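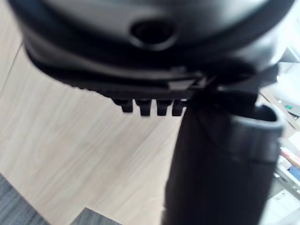 Black tube, matte side, faint line near the middle. Crease or seam?

16/06/2023

Back on the black tubes. Min-kyu has the line down as a seam. I have it down as "crease or seam" and I'm leaving it that way until one gets cut open. A dull black surface is a bad thing to judge by eye. You get a bit of soft gray along one side and the rest goes dark, and after that people see whatever they came in expecting.

What the Kopecký sheet says: one piece, no join, good for upright storage on a bare floor. What the sheet doesn't say: how they check. I asked and got the same sheet back with a newer logo on it.

Vaughan's view is that it doesn't matter, a tube is a tube. Maybe so. But we paid extra for no join, and the Grerka ones with an admitted join were a good deal cheaper. If these are joined too I would like the difference back.

Tried so far:
- fingernail across the line on three tubes from the rack. Caught on one, slid over the other two. Not worth much, my nails are short.
- damp rag, then dry rag. No change. So it isn't dirt, at least on those three.
- steel rule laid lengthwise. Rocked a little on all of them, including one with no line I could find. Suspect the rule.

Still want to do the squeeze test. Plan is 21 tubes, 500 g hung off a strap at the midpoint, left overnight, then look at whether the line opens. Min-kyu wants 100 tubes. He can strap the other 79 himself.

Storage: the order was 110 and the rack won't take them all, so the rest are standing on the floor. I don't love it. If these are creases then handling is the first thing I'd blame, and standing them where people walk past is more handling. On the other hand the ones off the top shelf have the same kind of line, so that idea is already looking thin.

Someone wrote "use Butadix on the seam" on the whiteboard. Please don't. We don't know it's a seam, and once there is glue on it we never will.

To do: find a better straightedge. Get Vaughan to say which tube he wants cut, so that it isn't me who picked the bad one. Ask Kopecký again, in one sentence this time, yes or no.

Last updated: October, V. Gilchrist (spelling only)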